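**Old workstations: worth the bother?**

07/10/2025

Every autumn somebody suggests we stop buying new desktops and do up second-hand workstations instead. This year it was the Bivoswood workshop's turn to ask, after Kang offered us a batch at 200 pounds apiece. The leaflet that came with them promises "years of reliable service". Leaflets do.

I spent two evenings with the side off one of them, trying to work out what we'd be letting ourselves in for. My doubts are mostly to do with parts. A big-name workstation is well put together, I'll grant that, but the makers liked to do things their own way, and an ordinary power supply or board from the shop down the road won't always go in. Lultero quoted me 21 pounds for a replacement fan and couldn't say whether the plug would match. I've kept my money for now.

The green board has DELL printed on it in white, with a finned heatsink beside the logo and memory slots over to the right. Red, yellow and black power cables hang down the left side of it, so think about where your elbow is going before you start pulling at anything.

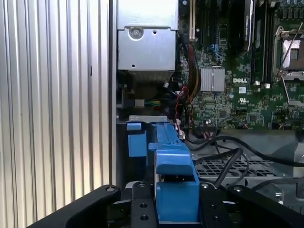 ### Before you say yes to one

- Get the exact model number and look up the manual. "It's a Dell" won't get you a part.
- Ask what memory it takes and price it up. Older types can cost more than you'd expect.
- Look closely at the processor socket. Bent contacts are a good reason to walk away.
- Find out what it draws from the wall. A 600 watt supply doesn't mean it uses all that, whatever the forum says, but a plug-in meter will settle it.
- Be wary of the word "refurbished". Ask what was replaced, and get it in writing.

Alik are selling a new small desktop with a three-year guarantee for 800 pounds. That's a lot more, and I'm not convinced by their guarantee either. Kang's offer stands until the end of the month. I'd buy one, run it hard until Christmas, and leave the rest where they are.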